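Trullow Tenants' News
February 29, 2024

Quiet hours and the shared laundry: what changes in the Jillstead building

The laundry room on the ground floor of the Jillstead building will move to a booking system starting next week. The change follows the survey that went out with the last newsletter. We got 41 replies, which is more than for any survey we have sent to this building, and most of them brought up the same two things: waiting for a free washer on weekends, and noise through the floor late at night.

The room will be open from 8 in the morning until 9:30 at night, every day. The last wash should go in by 8:30 so that it can finish before closing. Until now there was no set closing time, and the households directly above the dryers have put up with it for a long while.

Slots are two hours long. You can book up to four slots a week, and no more than two on the same day. The booking sheet hangs on the inside of the laundry room door. Write your apartment number, not your name. If you haven't started within 15 minutes of your slot, anyone may take the machine. Several people asked for a phone app. We looked at one and the monthly fee was more than we spend on repairs, so it will be paper for now.

Clothes left in a machine after a slot ends may be moved to the folding table by the next person. Please use a clean basket if you have one. A few replies were strongly against letting neighbors touch each other's laundry, and we understand that, but the alternative is a machine standing idle with someone's towels in it all afternoon.

The dryer closest to the window has been out of order since the start of February. Siddiqui Appliance Service came out and found a worn drum belt and a cracked roller. The parts are on order and the repair should take roughly half a day once they arrive. The other dryers are fine to use. Clean the lint screen before each load, even if it looks clear.

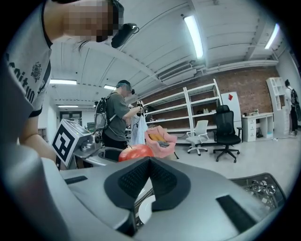 Prices stay the same for this year. A wash is still $2 and a dryer cycle is $1.25. The coin boxes are old and sometimes reject newer quarters. If that happens, try another coin and don't hit the box. Refund slips are in the office, and we pay them out on the spot.

Quiet hours in the rest of the building run from 10 at night to 7 in the morning, as before. This covers music, drilling, moving furniture and vacuuming. The Garkine Street entrance door has a new closer and should no longer slam. If it does, let the office know which time of day it happens, as the closer may need adjusting when the weather warms up.

The booking rules will be in place for five months as a trial. After that we will send out a short survey and decide whether to keep them. Comments can go in the box by the mailboxes at any time.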